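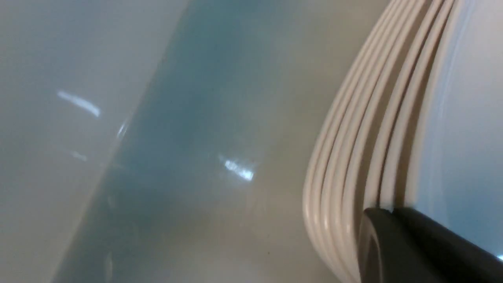
The Third Station

When my contract arrived, it said one year, with a possibility to extend. I read this sentence many times on the train to Divska. I was thirty-four years old and I had already had three contracts with the same sentence, and it had never once been used.

The institute had two seismometers on the east side of the valley and wanted a third one. My work was to find small earthquakes that the computer had missed. I was given a desk by the radiator, a key for the front door, and a disk with four years of recordings. My supervisor was a quiet woman who ate apples while she read my plots. She ate everything, also the middle, and left only the stem on the corner of my desk.

"Anar is the bad one," she said on my first morning. "Be careful with Anar."

Anar was the name of a village, and the station was in the cellar of its old school. The signal was dirty. Every morning, a little before six, there was a long low trembling, and every evening it came again. In winter it started later and was stronger. My predecessor had written in his notes only one word about it: "cows." Then he had gone to work for an insurance company, and I could not ask him what he meant.

I spent September and October making a list. I took the clear earthquakes as a pattern and let the program look for the same pattern in the noise, hour after hour, month after month. In the beginning it found nothing new. Then I lowered the threshold a little and it found 400 events in one night. I was so happy that I went out and walked along the river without my coat. In the morning I looked at them properly, and most of them were the milk truck.

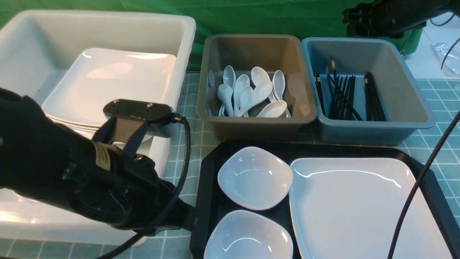

I did not tell my supervisor about the milk truck for two days. When I told her, she turned the apple in her hand and asked how many were left if I took the truck away.

"Roughly 20," I said.

"Then you have 20," she said. "That is a good week."

I had never thought of it in this way. At my last university, one had to explain everything that was lost. I went back to my desk and looked at the ones that were left. They were very small. A person standing directly above would not have felt them. But they came always from the same place, four kilometers under the hill behind Anar, and they were so similar that when I laid one on top of the other I could see only one line.

In December we drove up to change the battery. The road was white and my supervisor drove slowly, with both hands on the wheel, like somebody who had learned late. The school had been closed for a long time. In the hall there were still hooks for the children's coats, with a small picture over each hook: a pear, a boat, a fox. We went down to the cellar with a lamp. The instrument stood on its concrete block under a box of foam, and it looked like a cooking pot that somebody had forgotten.

She asked me to stand still while she checked the level. I stood still. It is strange to stand beside such a machine, because you know it hears your feet. I tried to breathe less, as if this would help.

An old man came down the stairs behind us. He had seen the car. He wanted to know if we were from the electricity company, and when we said no, he was not disappointed. He said his father had heard the hill at night, in the years before the war. He said it was like when somebody in the next room moves a chair and then remembers that you are sleeping.

"How often?" I asked.

"Not often. He would say, there, and we would say, where?"

"And you? Have you heard it?"

He thought about it for a long time. "I had the radio," he said.

We drank coffee in his kitchen. He kept asking if the hill was dangerous and my supervisor kept saying that we didn't know, and I saw that this answer was better for him than I had expected. He nodded each time. Before we left he gave us a bag of walnuts, and showed us through the window the barn with the milking machine, which belonged to his neighbor and started every morning a little before six. In winter, he said, the neighbor liked to sleep longer. The pump was old and it jumped on the floor like a goat.

In the car I wrote it down. I still have this page. It says "pump, not cows," and under it the time, and a spot of oil from a walnut.

The letter about my contract came in spring. It was from the Lombardi Foundation, which paid for my position, and it was very polite. They had received many strong requests. They wished me success. I read it standing up and then I sat down and continued with the event I had been looking at, since it was already open on the screen.

My supervisor found me there in the evening. She did not say she was sorry. She put an apple on my desk, a whole one, and pulled the second chair close.

"Show me the newest," she said.

I showed her. It was from that same morning, at ten minutes past three, when the pump was quiet and the truck was still in its garage. First the small sharp beginning, then the second wave, then the slow tail that goes down into nothing. I laid it over the others and it fitted.

"There," she said.

I packed my room in June. I had applied to Enomthorpe, where they had a large network and a long corridor with carpet, and they had taken me for one year, with a possibility to extend. On my last day I gave back the key and I copied the list onto the shared disk, with a note for the next person. I wanted to write a good note. I wrote about the threshold, and the truck, and where the lamp is in the school, and that the third stair is broken. I wrote that one should bring something for the old man, maybe coffee, because his is very weak.

At Enomthorpe the data are clean. I have a window. Sometimes, when I can't sleep, I open the page where the Divska stations are shown to the public, and I wait for the line from Anar to be drawn, from left to right, a little piece every few seconds. In the bottom corner there is the hour. Before six I close it, usually, but last week I stayed, and the pump started at eight minutes to, and I went to make my breakfast.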